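Suvik Doorstep Alarm 42

Street crime gets the headlines, but most trouble on an ordinary road is somebody trying your side gate at two in the morning. The Suvik 42 makes a very loud noise when that happens. It does little else, and we have stopped apologising for it.

The siren and the gate sensor come in one box, with screws that fit. The control unit keeps a log of the last 900 alerts - most of them, if our own street is any guide, will be the cat. You can copy the log to a home computer and hand it to the police if they ask.
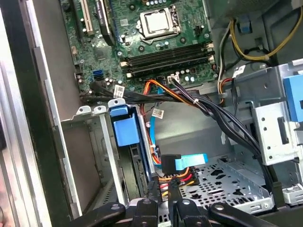
What you get

Siren, gate sensor, control unit, 9 metres of cable and a window sticker. Booker Haddad in our Plallosmont workshop maintains that the sticker does half the work. He designed the sticker.

Guarantee

Two years on all parts. Damage by burglars is covered, damage by brothers-in-law with drills is not. Older Wekow sensors will pair with the 42 after a reset - see the leaflet.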